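Category: Manuals > Trellero Two-Arm Cell > Section 7: Faults and Recovery

7.3 Clearing a snagged cable during the sorting task

This section covers what to do when a loose cable catches on a gripper while the Trellero is sorting cables into baskets. It applies to cells running the Tedis controller, with three baskets at the back and two arms on the front rail. For a jammed joint, go to 7.4. For lost wrist camera signal, go to 7.6.

A snag usually shows up in one of these ways:

- Fault code 966 on the controller (grip not released).
- The gripper opens over a basket and the cable comes back out with it.
- A basket shifts or lifts when the arm pulls away.
- The arm slows on the way up and stops with no code at all.

The last one is easy to miss. If the arm has stopped and you don't know why, treat it as a snag until you have checked the fingertips.

CAUTION: A stopped arm can still be holding torque. Do not put your hands into the cell while the drives are on, even if both arms look idle. The second arm may be waiting for the first and will move as soon as the fault clears.

CAUTION: Do not use the Retry button to pull a cable free. Retry repeats the last move at full speed. A cable threaded through a fingertip or a basket wall will tighten, and the fingertip may tear off its bracket.

Before you start

1. Press Pause on the controller. Wait for both arms to stop.
2. Look at both wrist camera views and both overhead views before touching anything. Find out where the cable goes in and where it comes out.
3. Check that the cable has not crossed over to the other gripper. If it has, follow 7.3.2 instead.
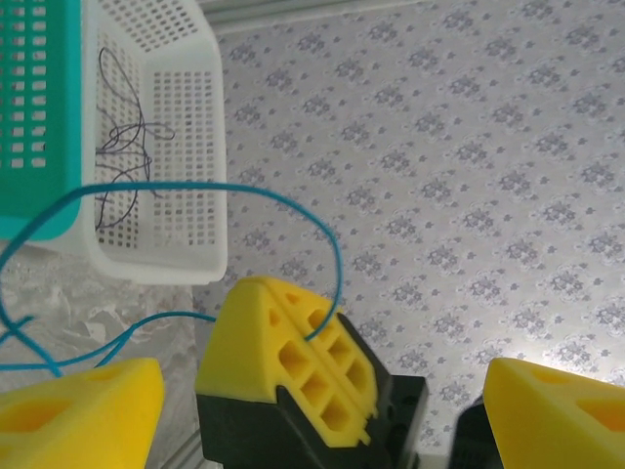
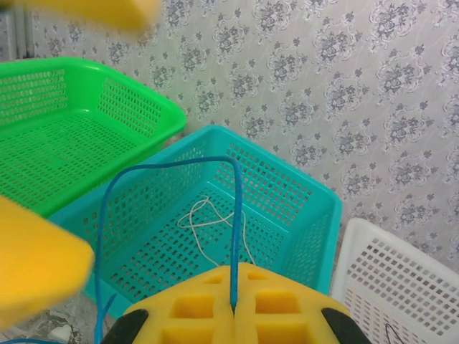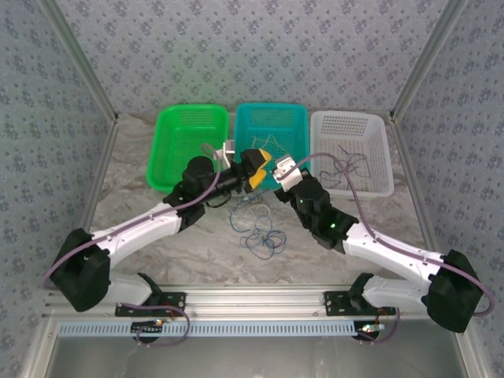
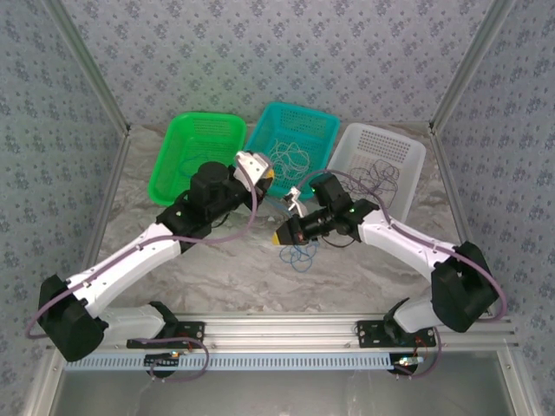

Figure 7-5. Wrist camera views (first and second) and overhead views (third and fourth) of the sorting cell.

In the first view of Figure 7-5, the blue cable goes through one of the rectangular holes in the yellow block. In the second it passes into the gap down the middle of the yellow gripper body. Both are snags for the purposes of this section. Opening the fingers will not reliably release either one.

Freeing the cable

4. With the drives still on, jog the arm down slowly until there is slack in the cable. Use the 3 mm step setting. Do not jog up or sideways.
5. Turn the drives off at the controller. The arms will sag a little, so support the wrist from outside the work area if it is over a basket rim.
6. Press the emergency stop and leave it pressed.
7. Find the free end of the cable. Feed it back out through the hole or gap by hand. Do not cut the cable while it is inside the fingertip -- short pieces stay in the holes and cause the same fault later.
8. Look for frayed ends. Take frayed cable out of the cell for good.
9. Check the fingertips for tears. Replace a torn tip as described in 5.2.
10. Push any basket that has moved back to its mark.

NOTE: The purple cables that run along the arms are part of the machine. Do not pull on them or tuck them under the links. They need their loops to let the joints turn.

Restarting

11. Take your hands and tools out of the cell. Release the emergency stop.
12. Turn the drives on and send both arms home, left arm first.
13. Set the grip force to 400 for the first cycle. The normal value is 800. Watch the whole cycle with your hand near the stop.
14. If the cycle finishes with no code, set the force back to 800 and resume.

If code 966 comes back on the first cycle, stop and look in the fingertip holes again. If it comes back with the holes clear, the finger position sensor needs to be checked. Contact Aguirre service and have the log ready.

NOTE: Snags are more common when cable is left in one big tangle on the floor of the cell. Spread the pile out before each run.

Comments (3)

nurnuseck_lab2
Step 7 should be in bold. We snipped one in December and spent a whole Sunday picking bits out of the tip with tweezers.

fieldtech_w
Our controller doesn't have a 3 mm step, only 1 and 5. I used 1 and it was fine, just slow.

cell4nights
Does the 400 setting go back to 800 by itself after a power cycle? Ours didn't, and it kept dropping cables until somebody checked.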